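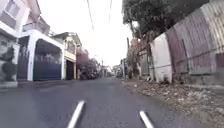 Kartini Lau wants to know whether a machine can do her sweeping yet, and if it can, why she still owns three brooms.

Fair question, Kartini! I've been selling the Skotorik kerb sweeper for a good while now and I get asked it most weeks, so I'll put my answer on the product page where everybody can find it.

Short version: partly. Give the Skotorik a plain run of asphalt with a kerb down one side and it'll trundle along quite happily, brushing grit and dry leaves into its hopper. Where it gets stuck is the messy side of the road — the strip by a fence where leaves and dirt have been piling up for months and you can't tell where the tarmac stops. It will nibble at the edge of that, but it won't dig. You want a shovel first, then the machine.

Gates and doorways are so-so. It goes past a closed gate with no bother, but it won't tidy round your plant pots (I tried it on mine and ended up moving the pots). Parked motorbikes it steers well clear of, so you'll have a dirty patch underneath them afterwards.

The bits people ask for:

Run time: around 7 hours on the flat, less on hills
Sweeping width: 400 mm
Hopper: lifts out from the back, no tools
Price: 3,436, spare brush set 255
Brushes: Jomow pattern, either make fits

Rain is still a no. Wet leaves turn to porridge in the hopper and you'll be scraping it out with a spoon, as I did all through January.

Demo machines are at the Galtilness shop. Ask for Yusri Menon or me, and bring a photo of your street if you can — I'd much sooner talk you out of one than have it come back.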